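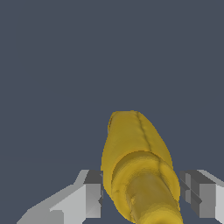 *仿真画面:两指夹爪之间的香蕉,腕部视角。*

# Flarkbridge 开放日图集

7月24日,星期三,Flarkbridge 的抓取实验室对外开放了一个下午。登记入场的访客有278人,按预约时间分批进入,每批由一名工作人员带着走完3个展位。本页收录仿真展位的画面和当天的讲解记录,供没有到场的人查阅,也供来过的人核对自己的笔记。

## 仿真展位

展位设在二楼东侧,负责讲解的是 Nassoro Khaemba。他用的软件叫 Mander,是实验室自己写的仿真环境,从四月开始用于日常测试。现场接了两块屏幕,一块给访客看渲染画面,另一块显示控制程序的运行记录。访客可以站在操作台后面看,也可以坐下来自己试。

页首的画面取自腕部视角。背景是均匀的深灰色,没有桌面纹理,也没有其他物体。Khaemba 解释说,演示用的场景有意做得简单,第一次接触的人容易看清夹爪和目标的相对位置。要做正式测试时,再换成带杂物和不同光照的场景。

香蕉的形状弯曲,两端粗细不同,从不同方向接近,夹爪需要张开的宽度也不同。从画面里这个角度看过去,果身几乎是纵向对着镜头的,上端圆钝,靠下的一段较窄。讲解时有人问,为什么不用方块。回答是方块也用,在 Mander 的入门练习里排在前面,香蕉排在第5项。

## 自己动手

每位坐下来的访客有2次机会,用手柄控制夹爪的位置和开合。操作顺序写在台面的卡片上:

1. 把夹爪移到目标上方,先不要下降。
2. 转动腕部,让两指分别位于目标两侧。
3. 慢慢下降,留意两边的间隙。
4. 合拢夹爪,停一下再往上提。

多数人的问题出在第二步。画面是平面的,前后距离不好判断,只看腕部视角容易降得太快。工作人员会提醒先松开手柄,切换到侧面视角看一眼,再切回来继续。有几位小学生试得比家长顺手,其中一位第一次就提起来了,第二次让给了后面排队的弟弟。

屏幕右侧的运行记录也可以翻看。每次尝试会写下夹爪的开口宽度、下降速度和合拢的时刻。Khaemba 把其中一次打开,逐行讲了一遍,说明程序在什么条件下会判定抓取成功:物体离开支撑面,并且在规定时间内没有滑落。

## 另外两个展位

Toledo 展位讲的是传送带分拣,地点在一楼。讲解员介绍了零件从进料到分流的过程,讲了两轮之后改成问答,主要问题集中在节拍和漏检上。有访客问能不能处理软包装,回答是目前还在试,今年不会放进正式流程。

Ladard 展位讲的是夹爪的指尖设计,可以上手拆装样件。那边排队时间较长,下午后半段改成发号,没有领到号的访客可以留下邮箱,实验室会寄送下一次开放的通知。

## 现场问答摘录

**仿真里练好的动作,能直接搬到真机上吗?**
有些可以,有些要重新调。接触面的摩擦和材料的软硬在仿真里是估出来的,和实物有差别。Khaemba 的做法是先在 Mander 里把接近路线走通,合拢力度留到真机上再定。

**香蕉表面的斑点和棱线有用吗?**
对抓取本身的影响不大,主要是给视觉识别用的。表面太干净的模型,识别程序容易过度依赖颜色。

**Mander 会公开吗?**
暂时没有安排。入门练习的说明文档可以向前台索取。

## 参观说明

实验室平时不接待散客,学校和企业可以由带队人提前来信预约,信中请写明人数、年龄段和想看的展位。仿真展位有台阶,使用轮椅的访客请从北门乘电梯上楼。图集内的画面可用于课堂教学,转载请注明 Flarkbridge 抓取实验室。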